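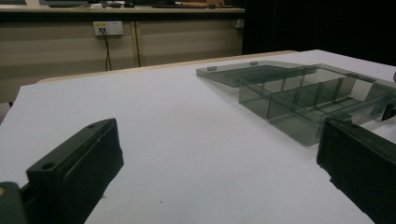
Speaker notes: Small boxes, small parts
Talk for the Luvow workshop members, July, evening slot
Tülin Işık

Start on time even if people are still getting coffee. Say hello, say where the restrooms are, say that questions can come in the middle.

Opening

I run the parts room at Plumis. We repair sewing machines and a few other things with motors in them. Our parts room has 2,788 listed parts, and most of them would fit in a shirt pocket. Tonight is about keeping that kind of thing in order on an ordinary bench, at home or in a shop this size.

Ask who has bought the same pack of screws twice. Wait for hands.

I did that for years. At one point I went through the drawers and found four open packs of the same M3 screw in four different places. Each had been bought by me. The parts were never lost. I just could not find them in less time than it took to order more.

Part 1. Clear the table first

Before sorting, clear a table completely. A light-colored top is best. Dark screws and springs show up on white, and you will see the tiny ones before your sleeve does. If your bench is dark, lay down a sheet of white poster board.

Put one box on the table, with nothing else near it but the pile you are sorting. I used to set out every box I owned and then spend the whole afternoon moving boxes.

Have room for the lid. A hinged lid takes up as much table as the box does when it lies flat. Put the box toward the back so your hands and the pile get the front. (Left-handed people, ask me about this at the break. It matters which way the lid falls.)

Part 2. Which box

Show the three boxes from the bag. Pass them along the front row and ask for them back.

See-through lids. Tinted is fine. Smoky gray plastic hides dust and scratches better than clear does, and you can still make out what is inside when you hold it near a lamp. Solid lids need a label on top as well as on the end, so that is twice the labeling.

Hinges. Open and close it ten times in the store. Thin plastic hinges go white along the fold and then split. Pin hinges last longer but the pins walk out sideways. Push them back in when you see them start.

Latches. Two are better than one on anything wider than your hand. With one latch in the middle the corners lift, and small washers slide under the dividers into the next section. I lost a Saturday... no, cut that, just say I lost a whole afternoon to one dropped box.

Dividers. Fixed ones leak less. Removable ones are useful if your parts change. We use fixed for anything under 5 mm and removable for the rest.

Someone will ask about brands. We have Skonex boxes at work and I have no complaint. I have a few from Alipour at home that are deeper. Say clearly that neither company is paying me.

Part 3. Sorting

Sort by what you reach for, then by size. I started with size alone and it made a very pretty shelf that was slow to work from. Now the needle clamp screws sit beside the needle clamps, even though other screws of the same thread are in another box.

First pass: big groups, on the table, in jar lids. Do not put anything in the organizer yet.
Second pass: split each group. Stop splitting when a group has only a couple of parts in it.
Third pass: into the box. Most used parts go nearest the latch side.

Leave 6 sections empty if you have a box large enough. They will fill up. If you start with a full box, the next odd part goes in a mug, and then you have a mug.

Give the numbers here. When we redid the parts room we threw out 872 parts that fit no machine we service. Another 1,432 went into different boxes from where they had been. The work took roughly two weeks, a bit each morning before we opened.

Pause. People usually want to know what we threw out. Mostly stripped screws, rusty springs, and belts that had gone hard.

Part 4. Labels

Write on tape, on the end of the box. Pencil on masking tape is good enough for the first month. You will change your mind about half of them. Print them after that if you like.

Use the words you say out loud. If you call it a foot screw, write "foot screw." The part number can go underneath in smaller letters.

Part 5. Keeping it that way

Close the lid before you carry the box, even across the room.

Keep one small dish for strays. Empty it at the end of the day while you still remember where things came from.

Check one box a week. Pick it up, open it, look for parts in the wrong section, wipe it out, put it back. Ten minutes.

If time is short, skip Part 4 and go to the exercise.

Exercise

Pairs. Hand each pair a cup of mixed hardware and one empty organizer. Fifteen minutes. Walk around. Do not help with the first pass. At the end have two pairs explain how they grouped things, and pick two that did it differently.

Collect the cups. Collect the boxes. Check the floor before anyone moves a chair.

Handout with box sizes is on the table by the door. I can stay until 9:00 for questions.

Related items
Choosing a bench lamp for close work
Handout: box sizes and divider types
Notes from the thread and bobbin storage evening
How to oil a machine that has been sitting
Members' swap table: what to bring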